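Simulating First: Gearóid Dunne on the Wodstead Arm Build

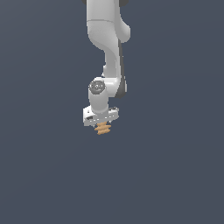
The white arm and gripper in simulation, with the ridged tan part at the underside of the hand.

Gearóid Dunne does most of his planning in software before he books bench time at the Wodstead shared workshop. "I leave the floor and table out until the joint limits are right," he says. "Fewer contacts to debug."

The solver, which he calls Narkus, has been rewritten 2 times. The current version is 1,295 lines. Gravity compensation took longest. "I had the wrist mass wrong for 3 weeks."

Mounting comes next, on a ceiling bracket. He wants the controller wired by January. "The bracket is drilled. The cable run is still a mess."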